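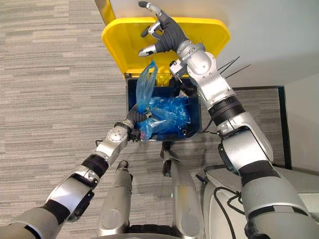

Hi everybody, and thanks for all the kind replies about the Timilby trial! We are in month 2 now at the Fanport office, and I wanted to answer the bin question properly before it gets buried. The two-arm package does handle lidded bins, and I was as doubtful as anyone when the rep brought it up. The right hand holds the yellow lid up from underneath with its fingers spread, and the left one goes down into the blue bags and takes hold of them. We did have to pay for the lid routine as an add-on, so do ask about that when you get your quote (I wish I had).

On an earlier message, the list wrote:
> We have 50 bins over two floors in Tumetcombe, all with
> hinged lids. Does the Timilby need them taken off first?
> And is the Trujillo service plan worth having?

So no, leave your lids on. As for the Trujillo plan, I'd say yes for the first year, mostly for the phone support, which has been lovely to deal with. They got back to us within 5 hours the one time we were really stuck. The plan doesn't cover replacement fingers though, and I'd push them on that before signing.

My one grumble is the setup, which ran to 110 minutes for our floor alone, and you'll want to be there for it. Happy to send my notes if they'd help, just write me off list.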